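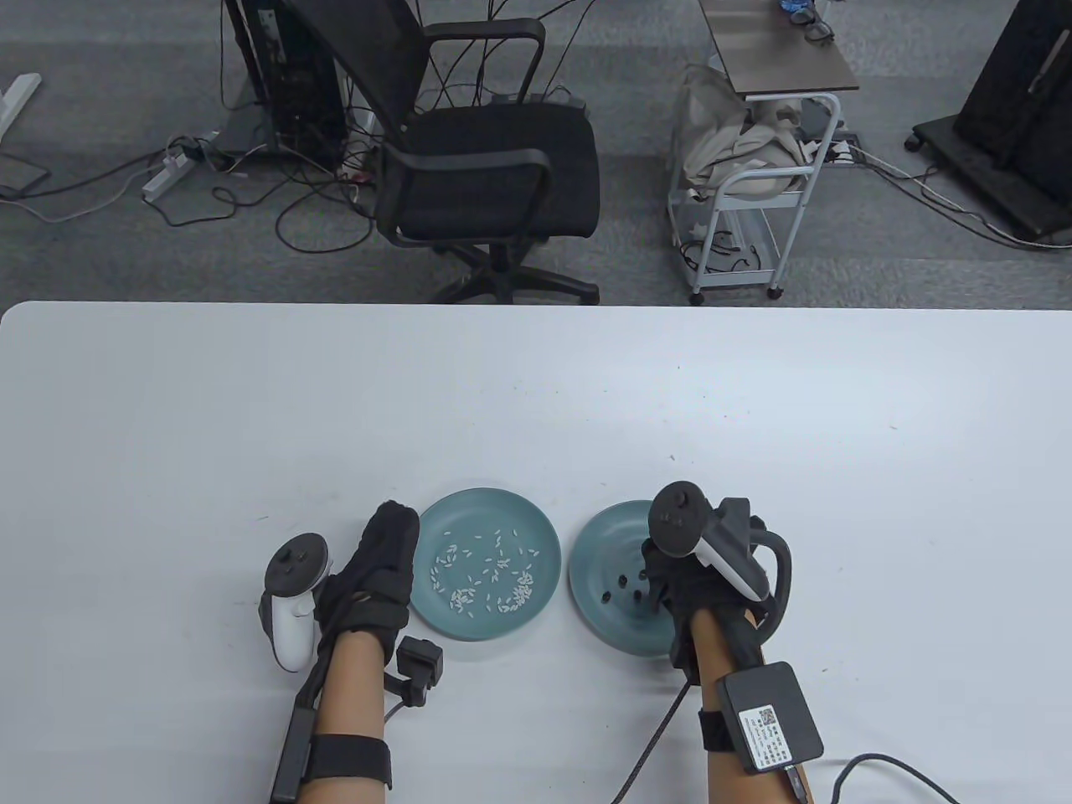

Print this page | E-mail this to a friend

Withdrawal queue on Odiveo, anyone else stuck?

tarn_walker
Put in a request on Saturday to take my coins out of the Odiveo staking pool. The dashboard said 24 hours. It then changed to "in queue" with no time given, and it has said that ever since. The amount isn't huge but I wanted it out before December as I've got a boiler to pay for. Has anyone had one go through this week?

pellow
Mine went through but it was a small one, and I asked before the weekend. I think they pay the little ones from a float they keep to hand and the rest have to wait for a validator to exit. How much are you taking out? You don't have to say exactly.

tarn_walker
Under one validator's worth. I'd rather not say more than that on here.

G_Soltani
The 24 hours on the dashboard is only the time they take to look at the request. It says so on the help page under "Leaving the pool", third paragraph. After that you wait on the network's own exit queue, and Odiveo has no say in how long that is. When a lot of people leave at once it gets longer. I've been in the pool for two years and have taken coins out twice. The first time took a day and a half. The second took 11 days.

mossbank
So they advertise 24 hours and it takes 11 days. I know how an exit queue works. What I object to is the number on the button. Warnine shows you the queue position and an estimate before you confirm, and you can back out. If a small outfit like that can manage it then Odiveo can.

G_Soltani
I agree the wording is bad. I wrote to them about it in the spring and got a standard reply. But people in the other thread are saying the money has gone, and there's no sign of that. You can look up the pool's address and see the validators are still there and still earning.

pellow
Warnine's estimate was wrong both times I used it, for what it's worth.

mossbank
Wrong by how much?

pellow
It said three days and took five. Then it said two days and took less than one.

mossbank
I could live with that. It's still better than a blank.

dunlin77
Can somebody explain this to me in simple terms? I've got coins staked through the Skestmont wallet and I don't know if that's the same thing. I pressed "stake" and that was the end of it as far as I was concerned.

G_Soltani
Skestmont is just the wallet. It passes your coins on to a pool. Open the wallet, go to Staked, tap the amount, and it should give the pool's name. If it says Odiveo you are in the same queue as the rest of us when you come to leave. If you've been given a pool token in return, you may also be able to swap that for ordinary coins without waiting, but you'll get a bit less.

dunlin77
It says Odiveo. And there is a token. How much is a bit less?

G_Soltani
It moves about. When I looked this morning you'd have lost 2% plus the network fee. Look at it yourself before you do anything, and try a small amount first.

tarn_walker
I'd seen the swap but didn't fancy giving up 2%. That's most of what I've earned since the summer. Can I still do it if I'm already in the queue?

G_Soltani
No. The token is locked once you've put the request in. You'd have to cancel, and then you lose your place.

tarn_walker
Right. I'll sit tight then.

old_ledger
This is why I never went near pools. I run my own on a second-hand machine in the spare room and I know exactly what it's doing at any hour. People were told staking was like a savings account and it isn't.

pellow
You'd still be in the same exit queue as everyone else if you wanted to leave.

old_ledger
Yes, but I'd be able to see it. And I don't pay anyone a cut.

mossbank
Most of us haven't got 32 coins lying about, old_ledger. We've had this out before.

old_ledger
Fair enough. I still say that if you can't see where you are in the line you shouldn't be in it.

kittiwake
Has anyone read the Venkataraman piece on exit queues? It's long but it has a decent chart of how the wait has gone up and down since withdrawals were switched on. The gist is that the waits bunch up after a price rise, when people want to sell, and clear again within a few weeks. It made me less worried.

mossbank
I read it. I thought it let the pools off lightly. There's one line on how they tell customers about delays and the rest is all about the network.

kittiwake
It's an article about the network, though.

mossbank
Then it doesn't help with what the OP asked.

G_Soltani
I've had an answer from Odiveo support, pasted below.

"Dear Golnar Soltani, thank you for your message. Requests are being handled in the order received. There are currently 114 requests ahead of the most recent one. We aim to process 50 per day but this depends on network conditions. We are reviewing the text shown on the withdrawal page."

So if that holds, a bit over two days for anyone joining at the back. I wouldn't count on it holding.

mossbank
They had the figure all along and could have put it on the page.

tarn_walker
Thanks Golnar, that's more than I got out of them. I've had the automatic reply and nothing else.

dunlin77
I swapped a small bit of the token to see. It came through in a few minutes and the loss was what you said. I'm leaving the rest where it is for now.

pellow
Mind you keep a note of the swap for your tax return. It may count as selling.

dunlin77
Oh. Does it count even for a few pounds' worth?

pellow
You'd want to write it down whatever the size. I keep a spreadsheet with the date, the amount and the price in pounds on the day. Whether there's anything to pay is another matter and I'm not the one to ask.

tarn_walker
Update. Status has changed from "in queue" to "exiting". No time given with that either. Will post when it lands.

old_ledger
Exiting means the validator's been told to stop. There's another wait after that before the coins are released, and then the sweep.

tarn_walker
How long is the sweep?

old_ledger
Days, normally. Depends where you are in the round.

Print this page | E-mail this to a friend

We use cookies to keep you logged in and to count visits. By carrying on you agree to this. Accept | Settings

Contact us | Copyright of posts remains with their authors | Back to top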